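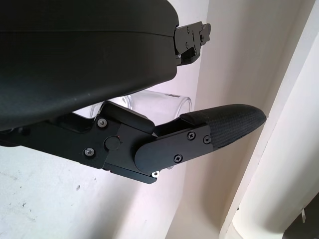
Workplace Automation Inspection – Glass and Cup Handling Station, Citix Centre
Inspected by: Kimie Onishi
Staff representative: Naveen Sachdeva
Date: 27th January
Station reference: 732

Section A – Equipment

1. Gripper finger fasteners present and seated.
Satisfactory. Check by hand at each shift change.

2. Fingertip pads free of splits and lifting.
Satisfactory. Replacement pads are to be ordered through Zuccaro and labelled with the station reference.

3. Housing seams closed, no cracking.
Satisfactory. Dust and light scuffs on the grey housing – clean weekly.

4. Clearance between arms when a cup is being handled.
Action required. The bracket of one arm sits very close above the housing of the other. Ceriron to review the programmed paths within five working days. 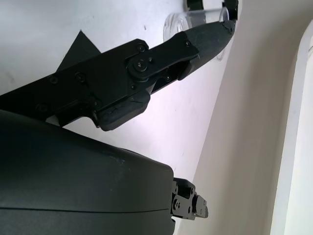
Section B – People and Duties

5. Staff consulted before duties changed.
Partly met. Day staff were consulted in January. Evening staff received a written notice only, and a meeting is to be arranged.

6. Training in stopping and restarting the station.
Partly met. Three employees have yet to complete the Hiter module and must not clear a stoppage alone.

7. Breakage procedure displayed.
Not met. Staff remain responsible for broken glass and need gloves and a marked bin at the station.

8. Workload after changeover.
Mr Sachdeva reports less lifting but more standing and watching. Rotation between the station and the front counter is recommended – supervisors to record it on the roster.

Items 4 and 7 must be closed before the station returns to regular service.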